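Ticket: Held-out band task scores drop after table change
Project: Ano
Queue: Manipulation / evaluation
Site: Kustavdale, open-plan floor
Priority: Normal
Status: Resolved, one follow-up open

Problem as reported

The rubber band pickup policy was trained on demos from the bench at Quintana. On that bench it clears most of the table without help. We moved the evaluation to the wooden table at Kustavdale and the success rate fell to 39 percent over the first full set of trials. Same checkpoint, same gripper fingers, same lighting preset in the config. Expected some drop from the new surface. Did not expect this much.

A trial counts as a success if one band is lifted clear of the table and held until the arm reaches the drop pose. Anything that slips before the drop pose is a failure. A grasp that takes two bands at once is logged separately and left out of the rate.

What I checked first

Calibration. Reran the hand-eye routine. Residuals were in the normal range and the arm touched the corner marks where it should. Not the cause.

Checkpoint. Compared the hash against the one in the training report. Same file.

Action rate. The control loop was holding its rate with no dropped steps in the log. The inference machine was not under load.

Fingertips. Swapped the pads for a fresh pair and ran a short batch. No change worth reporting.

Tuesday, morning

Sorted the failures by hand from the trial videos. Most of them look the same. The arm goes to the right place in x and y, closes above the band, and comes up with nothing. The gripper reports fully closed. The policy then tries again at the same height and usually keeps doing that until the timeout.

The failures are not even across shapes. Bands that are bunched up or standing on edge are picked fine. Bands lying flat in a long loop or folded down into a strip are where it loses. The wide ones are bad too when they are pressed flat.

Color does not seem to matter much by itself. I had suspected yellow on the light wood, but the predicted grasp point is on the band in nearly all of those trials. The error is in z.

Tuesday, afternoon

Pulled the training demos from Quintana and looked at the closing height. The operators there pressed the fingers down into the surface before closing. That bench has a foam mat, so there is give. The recorded height at closing is slightly below the nominal surface, and the mat absorbed it.

At Kustavdale the table is hard. The safety floor in the arm config was set above the tabletop when the cell was put in, so the commanded height from the policy gets clipped. The clip is silent. It only shows up if you log commanded and executed poses side by side, and the default logger writes executed only.

Plotted both for one batch. The clip was active at the moment of closing in almost every failed trial.

Changes made

1. Lowered the safety floor to just above the measured tabletop height and turned on the contact stop in the wrist force limit.

2. Added commanded pose to the default logger. Clipped steps now write a warning with the step number.

3. Added a guarded descent before closing. The arm goes down until it sees light contact, backs off a hair, then closes. This replaces the learned z for the last part of the move only. The policy still picks x, y and wrist angle.

4. Wrote down a layout rule for evaluation so that flat shapes are always included. The old rule was to drop a handful of bands and leave them, and some layouts had almost no flat bands. Those runs made the policy look better than it was.

Layout reference for rule 4

Use a mix of colors and widths. Lay some bands out as long loops, fold at least one into a strip, and leave at least one crumpled. Spread them over the table instead of piling them in the center. The plant and the table lamp stay on the table as background items for this set. Do not shift them between trials.
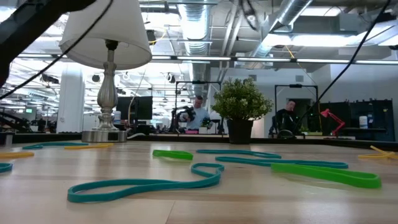 Fig. 1. Mixed layout on the wooden table: flat loops, a folded green strip, a crumpled yellow band at far right.

Result after changes

Reran the full set with the new layout rule. The air grasps are mostly gone. The remaining failures are different: the fingers catch only one side of a long loop, and the band stretches and snaps out during the lift. That was there before but hidden by the height problem. I do not have a rate I want to quote yet. The earlier number used the old layouts, so the 2 are not a fair comparison. I will rerun the original checkpoint without guarded descent on the new layouts and report both together.

Note for anyone using the Promville cell: its config was copied from this one, so check the safety floor there before running the band task.

Follow-up

Open: baseline rerun on the new layouts, safety floor fix only.
Closed: silent clipping, logger change, layout rule.

Leaving the ticket as resolved for the height issue. Slipping on long loops gets its own ticket.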